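Rerent (film)

Rerent is a low-budget comedy thriller written and directed by Renu Kushwaha. It concerns a man who sublets his apartment to a stranger, learns that the stranger has sublet it to someone else, and ends up paying to sleep in his own hall closet. The film runs 126 minutes, a length that even its admirers have described as generous for a story with one closet in it.

Plot

Navarro, a piano tuner with few clients and a large rent bill, leaves town for the month of May and rents his apartment to a quiet man named Sevov. He comes home early to find three people he has never met eating dinner in his kitchen. Each holds a signed lease. Sevov is gone, and so is the piano.

Lacking the money for a lawyer, Navarro signs a lease of his own, for the closet, and sets about finding Sevov from inside it. The middle hour follows his attempts to work out which of the tenants is lying about how they got the keys. All of them are, though for different reasons, and only one of the reasons is ever explained. The last scene, in which Navarro receives a letter raising his rent, has been read both as a tragic ending and as a setup for a sequel.

Production

Kushwaha wrote the script in 15 days and spent much longer trying to get someone to read it. It was picked up by Kenance, a small production company until then known for training films on workplace ladders. The shoot used a single apartment set, built slightly too small so that the actors would seem irritated with one another. Several later confirmed that the method worked.

The closet had a removable back wall, which was removed once and did not fit properly again. Careful viewers can follow the resulting gap through the second half of the film, where it gets wider during arguments. Kushwaha has said this was deliberate, and has also said that it was not.
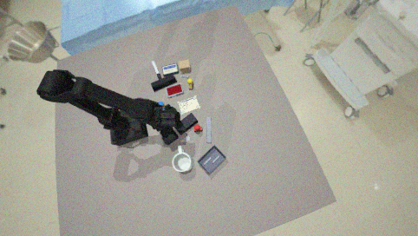

Computer-rendered view of a black robot arm over a mauve-grey mat.

Release and reception

Rerent opened on September 1, 2022, on 8 screens, two of which were in the same building. Reviews were mixed but mostly polite. Critics praised the dinner scene, which plays out in one long take and contains almost no dialogue apart from a dispute over soup, and complained about the dream sequence, in which the piano returns and speaks. One review called the film "a locked-room mystery in which everybody has a key" - a line Kenance put on the poster, leaving out the rest of the paragraph.

Home release

A disc edition was limited to 1,000 copies and included a commentary track by Kushwaha, who stops talking shortly before the dream sequence and picks up again after it. A shorter cut without the sequence has been promised more than once. The piano is still listed in the credits, between the landlord and the second locksmith.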